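Setting wrapped blocks into shallow trays

Part of the Gritcombe bench notes. Previous: Wrapping and sealing. Next: Stacking and strapping.

These notes cover the step between sealing and stacking: taking a finished block from the table and setting it into its tray without damaging the wrap. They apply to the standard block in black wrap and the Drukura shallow tray. The deep Oda tray has different corners and needs a spacer, which has its own page.

What you need

A flat, light-colored table with a matte surface
Drukura shallow trays, rimmed type
Lint-free cloth
Steel rule
Wuller low-tack tape
Reject bin

Check the tray first

Turn the tray over and tap it once on the table. Wipe the recess with a dry cloth, starting at the corners and working toward the middle. Do not use spray cleaner. It leaves a thin film in the corners, and the block will slide when the stack is tilted.

Look along the rim from one end at eye level. The line should be straight. A tray that bows upward in the middle will still take a block, but the next tray up will rock on it. Put bowed trays aside. Trays that have been stored near a heater are the usual offenders, so check the top of the pile with extra care.

Run a fingertip around the inner corners. They are rounded, and the block is not. Any molding burr left in a corner will catch the wrap, usually at the moment the block drops the last little distance. Burrs can be taken off with the edge of a plastic scraper. Do not use a blade.

Check the block

A crinkled top face is normal for this wrap. Fine wrinkles that catch the light in uneven patches are only slack taken up when the seal was made. Three things are grounds for rejection:

A wrinkle that has folded over on itself and stands up from the face
A split or pinhole at any edge
A seam tail longer than the block is thick

Tails can be folded flat and held with a short length of Wuller tape. Keep the tape on the underside. Splits cannot be taped. Send the block back to be wrapped again.

Measure the length with the steel rule across the middle of the block, not along an edge where the wrap is gathered. Compare it with the inside of the recess. The inside is what counts here. The outer length of the tray includes the rim, and a block that looks right beside the tray can still bind at both ends once it is lowered.

Lay out the table

Put the block flat and set the tray next to it, long sides parallel to each other. Leave a small gap so the rim does not rub against the wrap. Keep 20 mm or more between the tray and the table edge. The tray should be lying flat with its recess up before you pick anything up. Reaching across to straighten it with a block in the air is how most corners get dented.

Lift and place

1. Take the block by two opposite sides, at the same height on each side. Do not lift by the ends or by the seam.
2. Use only enough pressure to keep it from slipping. If the wrap dimples under the grip, ease off.
3. Raise the block clear of the rim before moving it sideways.
4. Stop over the recess and line up one short end.
5. Lower that end first, then let the rest follow.
6. Release both sides together.
7. Press lightly on the middle of the top face. The block should not rock.
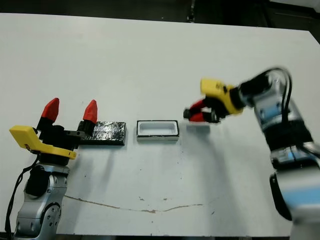 Block and tray apart, with a small gap between them.

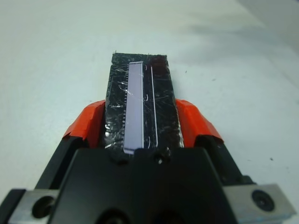
One reader wrote to say that step 5 gave her more trouble than all the others. With the short end down first, she found that the wrap at that end bunched against the corner and had to be worked out with a scraper, and that lowering the block level had gone better over a run of around 2000. She asked whether the notes should be changed.

For blocks with a tight wrap, level placement works and is slightly faster. It depends on the block being square over the recess before it goes down, and it traps air under a block with a loose wrap. Use it if your rejects at this step are low. If the wrap bunches with end-first placement, look at the end seal before changing the method. A seal that stands out from the end face will bunch either way.

If the block will not seat

Take it out and turn it end for end. Wrap is rarely the same thickness at both ends, and the tray may be slightly tighter at one of its own. If it still stands high, try a second tray. After 3 trays, treat the block as oversize and mark it for rewrapping. Do not push it down by its corners.

A block that seats but shifts when the tray is tipped is undersize. Small amounts of play are acceptable in a single layer. For stacking, put one folded strip of tape under each end, sticky side to the tray.

Before moving on

Wipe the top face only if it is dusty, with the cloth dry and in one direction. Leave the wrinkles alone. Smoothing them by hand pulls slack toward the seam and can open it.

Trays can wait on the table in a single layer until the end of the shift. If they are going to stand overnight, cover them with a clean sheet and keep them out of direct sun. Stack height and strap tension are on the next page.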